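In defence of the jumbled toy kitchen

My sister-in-law has labelled tubs. One for pretend fruit, one for pretend pans, one for the little cups, and a laminated sheet on the wall showing which goes where. It looks gorgeous and my two won't go near it. They come home from her house and tip our own lot out on the table before their shoes are off.

I used to be a tub person too. When our eldest was small I spent a whole October evening sorting play food by type, with a glass of wine and a podcast on, feeling terribly pleased with myself. By breakfast the fruit was in the saucepan and the saucepan was in my bed. I sorted it again. You can guess the rest.

These days it all lives together, and I've come round to thinking the muddle is the good bit. Children don't play "fruit" and then play "pans". They're running a café where the soup of the day is banana with ketchup, and they need the banana and the ketchup within grabbing distance or the customers (me, usually, and the dog) start complaining.
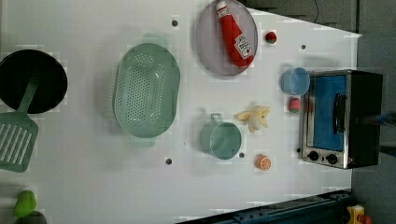
Strawberries, ketchup, a half-peeled banana and a cloth in the toaster oven.

I'm very fond of a toy oven with a door, by the way. If you only buy one big thing, get that. Ours has been a bakery, a bank and a bed for a plastic hippo, and I can't say the same for the wooden till, which cost more and mostly gets sat on.

My friend Buppha thinks I'm just making excuses for being untidy, and she's got a point! But she also spends her Friday nights hunting for a missing toy egg so the set is complete, and I'd rather watch telly. Who is the complete set for? I've never heard a child ask whether all the eggs are there.

So we have one big basket now. At bedtime everything goes in, any old how, lid on if it'll shut. It takes a few minutes and the kids can do it themselves, with a bit of grumbling. The colander goes in last because somebody's always wearing it.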